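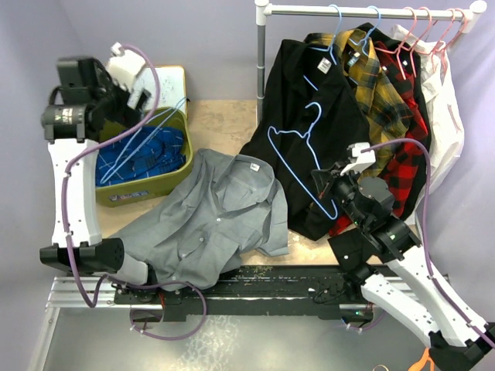 Week 5: Eating Alone on the Road

Travel Writing and Practice, Friday section
Instructor: Mireille Hijazi

Reading for this week: the first two chapters of the course packet, plus the short piece on the night bus to Prudby. If you missed the last class, get the notes on arrival scenes from someone before you start the assignment below.

Where we left off

Last week we talked about the first hour in a new town and why so many travel pieces begin there. This week is about the first meal. For a person traveling alone, dinner is usually the hardest part of the day. Mornings are easy because there is something to go and see. By seven in the evening the museums are shut, the other people at the hostel have gone off in pairs, and you have to walk into a room full of tables and ask for one seat.

We will look at this in two ways: how to do it, and how to write about it.

Doing it

Most of you have said you plan to take a solo trip before the end of the program, so some practical points first.

Eat your main meal at lunch for the first couple of days. Set menus are cheaper, people eat alone at midday everywhere, and you will not stand out. Supper can be bread and fruit in your room.

Sit at the counter if the place has one. You can watch the cook, and the person next to you is close enough to ask what they ordered. I ate at the same counter in Sostel four nights in a row. On the first night I pointed at things. By the third the woman behind the counter had stopped giving me the menu.

Bring something to read, but leave your phone in your bag until the food is ordered. People do talk to a stranger with a book. They mostly leave a stranger with a phone alone.

Go back. New travelers tend to think that eating in the same place twice is a waste. Being recognized in a town where you know no one is worth more than a second restaurant.

If you feel low, keep the first evening short. Eat, walk around the block, go to bed. A bad mood on the first night says very little about the trip. It is usually tiredness.

Money

Keep a daily record and include meals. My notebook from the Sostel trip shows 440 for the whole stay in local money, and 69 of that went on one dinner near the harbor that I do not remember at all. The counter meals cost much less and I could still draw you the room. A record like this is dull to keep and very useful later, when you are trying to work out which day something happened.

Writing it

Three passages from the packet to compare in class:

Passage A (the Cirillo diary). The writer lists every dish and says nothing of how it felt to be there. Read it once for the food and a second time for what is left out. Mark any sentence where you can tell that the writer was alone without being told.

Passage B (the Prudby bus). The meal is a boiled egg eaten at a rest stop. Note how long the writer waits before telling us where the bus is going.

Passage C (the Nundard letters). Written to a sister and never meant for print. The tone is looser, and the writer complains a lot. Is complaining a problem here? Some of last year's class thought so - I do not, but come ready to argue.

Common problems in student drafts

The word "lonely" in the first line. Use it once if you need it, and put it later. Give us the second set of silverware being taken off the table.

The kind stranger who arrives on cue. If someone did come over and talk to you, write what they said, including the boring parts. If they did not, do not invent them.

Too much menu. One dish is enough for a short piece.

Ending on a lesson. Stop when the bill comes, or before.

Assignment

Write up one meal you ate alone, away from home. It does not have to be abroad. The next town over is fine. Maximum 608 words, the same limit as the Prudby piece, so that we can lay them side by side. Present or past tense, but stay in one.

Attach a page of raw notes - copied from a notebook, or written from memory if you kept none. I will read the notes first.

Drafts go in the tray outside my office by 4 p.m. on Friday. Bring a second copy to class for your partner to mark up.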